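Startseite Über mich Archiv Kontakt

Der Haushaltsroboter kommt – nur nicht zu mir

29. November 2021
Lesezeit: 2 Minuten

Im Mai habe ich mir auf der Hausmesse in Astcombe eine Stunde lang angesehen, was Maschinen angeblich demnächst im Haushalt übernehmen. Enura zeigte einen Arm, der Handtücher faltet. Dendo hatte einen, der Becher in ein Regal stellt. Beide machten ihre Sache ordentlich, solange die Becher gleich waren und das Handtuch gleich lag. Dann legte ein Besucher einen Topflappen dazu, und es wurde lange still am Stand.

Seitdem frage ich mich bei jedem Handgriff zu Hause, ob ich den abgeben könnte. Staubsaugen, ja, von mir aus. Aber das meiste ist Kleinkram, und der Kleinkram ist das Problem. Nehmen wir das Aufräumen nach dem Kalligrafieren: Pinsel ausspülen, Spitze formen, am Schlaufenende fassen, an den Ständer hängen. Dauert bei mir keine Minute pro Pinsel, und ich denke dabei ans Abendessen.

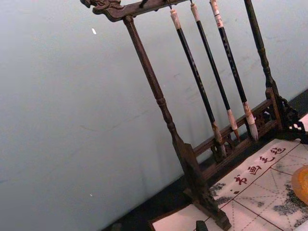 Für eine Maschine steckt da so ziemlich alles drin, was schwierig ist. Eine kleine Schlaufe gibt nach, sobald man sie berührt. Ein lackglatter Stiel dreht sich zwischen zwei Fingern weg. Kein Pinsel ist so dick wie der nächste, und der Haken, an den er soll, ist auch nur ein dünner Zapfen. Wer zu fest zugreift, drückt die Haare platt – wer zu locker greift, hat einen Fleck auf dem Filz.

Im Prospekt von Montoya steht, ihr Modell beherrsche 15 Haushaltsaufgaben, 14 davon »ohne Eingriff«. Mich hätte die fünfzehnte interessiert. Auch hätte ich gern gewusst, in wessen Küche das gemessen wurde und wie oft jemand vorher alles zurechtgerückt hat. Auf meine Mail kam ein zweiter Prospekt.

Ich will das gar nicht schlechtreden. Der Handtucharm war besser als alles, was ich vor ein paar Jahren gesehen habe, und in einer Werkhalle mit immer gleichen Teilen würde ich ihn sofort hinstellen. Aber bis mir einer die Pinsel aufhängt, spüle und hänge ich selbst. Falls jemand ein Gerät kennt, das so eine Schlaufe beim ersten Versuch trifft: Kommentare sind offen.

614 Mal gelesen · 14 Kommentare · Teilen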